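Menu | Home | Projects | Workshop Notes | Contact

Hand-held grippers for recording desk tasks: project report

Submitted in February for the second-year build module. The work was done in a shared workshop in Ferndale and, for the last part, at home.

1. Aim

The aim was to build a pair of grippers that a person holds and works by hand, so that everyday movements can be recorded and later replayed on a small robot arm. The arm itself belongs to next term's project. This report covers the grippers, the marker blocks and the first recordings.

I set three requirements at the start. Each gripper had to open wide enough for a small box, each had to be trackable from a camera worn on the head, and the parts for both had to be replaceable in one evening.

2. Parts and printing

The fingers are curved so that they flex a little when they close on something. My first version had straight fingers and lost its hold on anything rounded. The curved version went through four changes, mostly to the thickness near the base, where the prints kept splitting along the layers. The final change was to turn the part on its side on the print bed, which I should have tried first.

The black lining on the inside of the fingers adds grip. I glued it on in one strip per finger. Two strips lifted at the end after a day of use and had to be redone with the surface sanded.

Connectors, cable and the two small boards came from Farnell. The screws and springs came from a box of leftovers in the workshop, labeled Van den Broek, and I did not find out what they were sold for. They fit, but it means I can't give a proper part number for the return spring. This should be fixed before anyone else copies the design.

3. Marker blocks

A block sits over each wrist and carries square black-and-white markers on its faces. With a marker on one face only, tracking dropped out whenever the wrist turned. With markers on several faces, the camera usually has at least one it can read.

The blocks have to be rigid. On the first pair the block was clipped on, and it moved slightly each time the trigger was pulled. This showed up in the data as a small jump at the start of every grasp. I spent most of a week looking for a software fault before I held the block with one finger and felt it shift. The blocks are now bolted.

4. Setup for the recordings

I used a white desk against a brick wall, with only a few things on it. The tasks were simple: reach for a box, close one gripper, open it again, move the box a short distance. Both grippers are wired, and the cables run back past the forearms. I wore a close-fitting sleeve on the right arm and left the other arm bare.
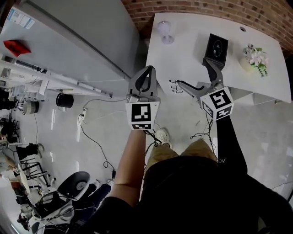
5. Results

I recorded in short sessions, most of them after 8 p.m. when the workshop was quiet. The software, which I named Trulora, saved 923 clips in total. Of these, 54 were thrown out by hand, nearly all for lost tracking or a cable catching on something. A full session took some 25 minutes including calibration.

The finger opening was measured well in most clips. Position was less good. When both wrists turned inward at once, the markers faced away from the camera and the software filled the gap by guessing - the guess is fine for a short gap and poor for a long one.

6. Problems and next steps

The cables are the main problem. They loop near the forearms, they pull on the devices when I reach far, and I now plan every movement around them without meaning to, so the clips are less natural than they should be. A battery pack on the belt is the obvious change.

The weight is also an issue. My wrists were tired by the end of each session, and the later clips are slower than the early ones. I have not corrected for this in the data.

For the next version I will print the base thinner, replace the unknown spring with one that can be ordered, and route the cable through a clip at the elbow until the battery pack is ready. The print files and the calibration script are in the module folder, together with the list of discarded clips and the reason for each.

Shares: 12 | Comments (3) | 1,916 views

This site uses cookies. By continuing to browse you accept our cookie policy. Accept | Settings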